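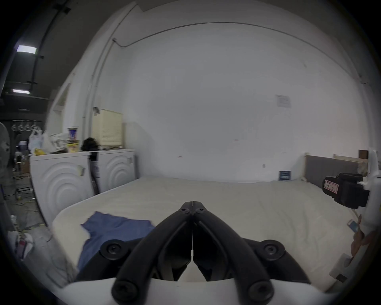 Bedroom, before making up the bed. White quilted mattress, gray upholstered headboard with a light wood frame.

Our second bedroom at the Plorora apartment, Thursday, May 9, 2019. We moved the furniture in over 2 days and left the bedding for last. More rooms will be added to this gallery in July.

The mattress cover is quilted and still has some creases in it. The blue cloth on the left goes in the laundry.

The headboard came secondhand from Pikby and cost us 200, delivery included. We looked at new ones for around 400 and decided against it. The gray should go with the curtains we have on order.

Sheets and pillows are next, then a lamp.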